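Grasthorpe G2 two-finger gripper: a month with the fussy one

I bought the Grasthorpe in March to replace our old Flinska, a gripper with all the finesse of oven mitts. Our job is putting desktop computers back together: hard drive, CPU, expansion card, all into an old Dell tower. It's the sort of work a bored teenager does in 11 minutes. Our best run so far is 13, and the teenager doesn't need calibrating.

Setup took an afternoon, most of it spent on the cable, which leaves the body at the exact angle you'd choose if you disliked cables.

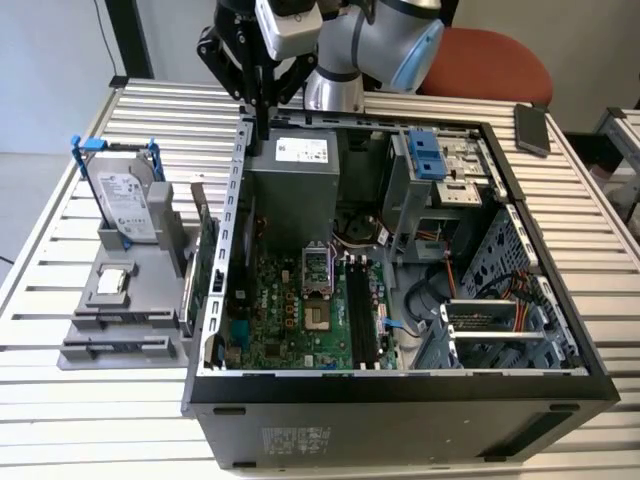 The fingers are the good part. They're slim enough to work down inside a case, and the grip force is adjustable in steps small enough to matter. The Flinska had two settings, dropped and crushed. On drive caddies the Grasthorpe hardly ever misses. The CPU is another story. I got nine clean placements in a row, felt pleased with myself, and then watched it set the tenth down on the fan housing with enormous confidence.

Wrist camera next. We kept our Ruvomham module, and the mounting plate fits it after a bit of filing. Colour is decent, but focus goes soft up close, right where you'd like to see what you're doing.

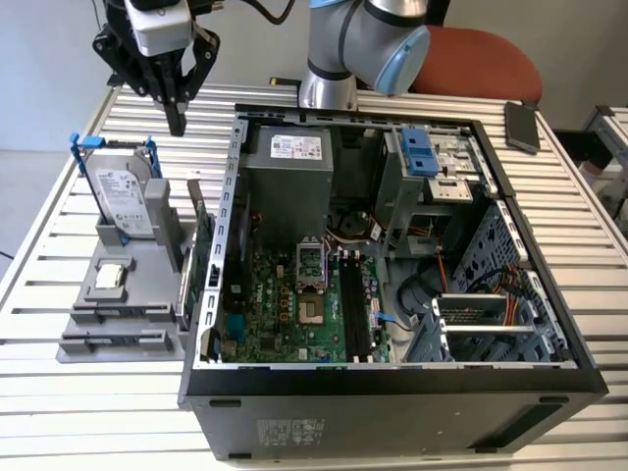

Shanti Thakur runs the Grewal controller on our second arm and would like it noted that hers never loses its home position. Mine has lost it twice, both times straight after a firmware update I was told to install.

The manual is 2 pages, one of them warranty.

Worth the money if your parts are small and your patience isn't. I'd buy it again, and a longer cable with it. Four stars, less half for the filing.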